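작업 노트 / 5월, 화요일 오후

어제 하던 발언록 대조 계속. 레니한(Lenihan) 청문회 건, 원본 속기록 387쪽. 오전에 200쪽까지 맞춰 봤고 나머지는 점심 먹고 시작했는데, 점심이 길었다. 이 점은 기록하지 않으려다 기록한다.

오늘 문제는 "누가 언제 알았나"다. 정치 사건은 결국 다 이 칸으로 모이는데, 하필 우리 표에서 이 칸이 제일 부실하다. 장관 보좌관 피아크라 갤러허(Fiachra Gallagher)는 1차 답변에서 자문 계약 건을 "보고받은 기억이 없다"고 했고, 2차 답변에서는 "보고의 형식은 아니었다"고 했다. 둘은 같은 말이 아니다. 현재 표에는 둘 다 '부인'으로 코딩되어 있다. 내가 했다. 지난주의 나와는 따로 면담이 필요하다.

수정안: '부인' 코드를 둘로 쪼갠다.
D1 사실 자체를 부인
D2 사실은 두고 형식, 명칭, 시점만 부인
갤러허 2차 답변은 D2. 대변인실 답변도 거의 D2로 넘어갈 듯. 대변인실은 D2의 보고(寶庫)다.

오렐리앵 마야르(Aurélien Maillard)가 메모로 반론을 남김. "기억이 없다"는 부인도 인정도 아니니 아예 별도 코드(M)로 빼자는 것. 맞는 말인데 그러면 표의 절반이 M이 된다. 일단 M을 만들고 분포를 본 다음 다시 얘기하기로 했다. 오렐리앵은 이겼다고 생각하는 눈치다.

출처 문제도 있음. 포킥(Pokik) 기사에 나오는 "사정을 잘 아는 관계자"와 플로르닉(Flornik) 기사의 "회의에 참석한 인사"가 같은 사람 같다. 문장 버릇이 비슷하고, 둘 다 위원장 이름의 철자를 똑같이 틀렸다. 같은 사람이면 독립 출처가 하나뿐인데 표에는 확인 출처 2건으로 올라가 있다. 증거라고 해야 오타 하나라서 합치지는 않고 노란색만 칠해 둠. 이 파일에서 노란색의 뜻이 벌써 세 가지라는 점은 나중에 해결.

자동 정렬은 유모브(Jumov)로 다시 돌렸다. 발언자 구분은 쓸 만한데 위원장이 끼어드는 대목마다 갤러허의 답변이 위원장 말로 넘어간다. 덕분에 위원장이 자기 질문에 아주 성실하게 답하는 청문회가 됐다. 실제로는 본 적 없는 광경이다. 해당 구간은 손으로 고치는 중. 고친 줄 끝에 이니셜 남길 것. 이니셜 없는 수정은 되돌린다고 공지했고, 첫 위반자가 나라서 조용히 되돌렸다.

보도 시점 열은 손대지 말 것. 기사 최초 게재 시각과 수정 시각이 섞여 있어서 정렬하면 해명이 의혹보다 먼저 나온다. 대변인실이 보면 좋아하겠지만 우리 쪽에서는 곤란하다.

내일 할 것
- M 코드 분포 뽑기, 오렐리앵과 다시 논의
- 녹취와 속기록이 다른 대목은 녹취 우선. 속기록에서 사라진 "아마"를 전부 되살릴 것
- 갤러허 1차 답변에 D1을 줄지 M을 줄지 결정. 오늘은 못 정함
- 노란색 정리 (지난달 목록에서 그대로 옮김)

퇴근 전에 백업은 했다. 파일 이름은 '최종_진짜'로 해 뒀는데, 같은 이름이 이미 있어서 뒤에 내 이니셜을 붙였다.

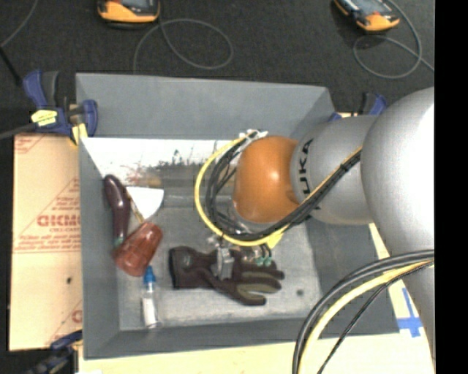 이니셜도 겹치면 그때는 M 코드를 붙이겠다.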